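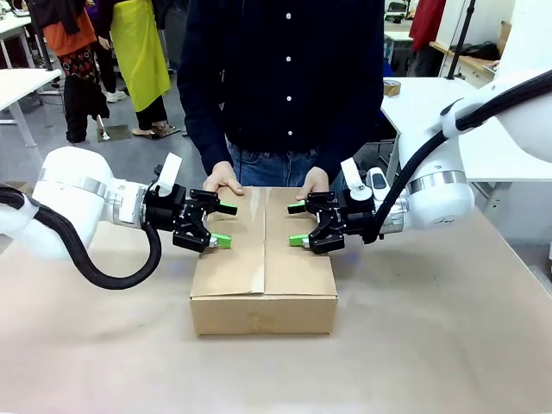 *Anov*

# Carton packing notes

These notes are for everyone who packs cartons at our table. I wrote them first in January for myself, and later other people asked for a copy, so I have put them in one file. Last change: 26th March.

English is not my first language. If a sentence is not clear, please open an issue and I will repair it.

## What is in the folder

| File | Content |
|---|---|
| `cartons.csv` | sizes and flap type of each carton we keep |
| `tape.csv` | which tape for which weight |
| `closing.md` | the closing steps, longer version |
| `labels/` | blank label sheets for Patwary and Tralla orders |

The carton table has 48 rows. All measures are in millimetres and are taken on the outside. Weight is in grams.

## The table

Cover the table with kraft paper before the first carton of the day. We use the light brown one, from the big roll. Pull it flat and change it when it is torn, as a fold under the carton makes it stand crooked and the tape goes crooked also.

Keep the carton in the middle of the table. Knife, marker and tape stay on the side shelf.

## Closing a carton

1. Fold the short flaps first, then the long flaps.
2. Turn the carton so that the seam runs away from you.
3. Put one hand on each side of the seam and press down lightly. The two edges should meet and be at the same height.
4. If one flap stands up, open again and look at the filling. Do not force it with tape.
5. Start the tape on the front face, go over the lid along the seam and finish on the back face.
6. Rub the tape with your palm from the centre to the ends.

Clear tape is hard to see on tan cardboard. Look along the lid from a low angle and the strip will shine a little where it lies.

## Tape

For light cartons one strip is enough. For the heavier Zorport cartons use 2 strips on the bottom and one on the top. Leave 100 mm of tape on each end face. Shorter ends come loose in the cold storage, and we had several cartons returned for this reason.

## Used cartons

We use a carton again when the corners are still hard and the walls have no cut. A smudge or an old mark on the face is no problem, but cover old addresses and barcodes with a blank label. Please do not write over them with the marker.

Cartons for Tralla must always be new. They ask for this in their order form.

## Known problems

- `tape.csv` stops at 300 rows. The older rows were in another colour code and I have not moved them yet.
- Some Patwary cartons have the flap type missing.
- The file `closing.md` still says "brown tape" in one place. Read it as clear tape.

## Licence

Free to copy and change for your own packing room. Please keep my name in the file.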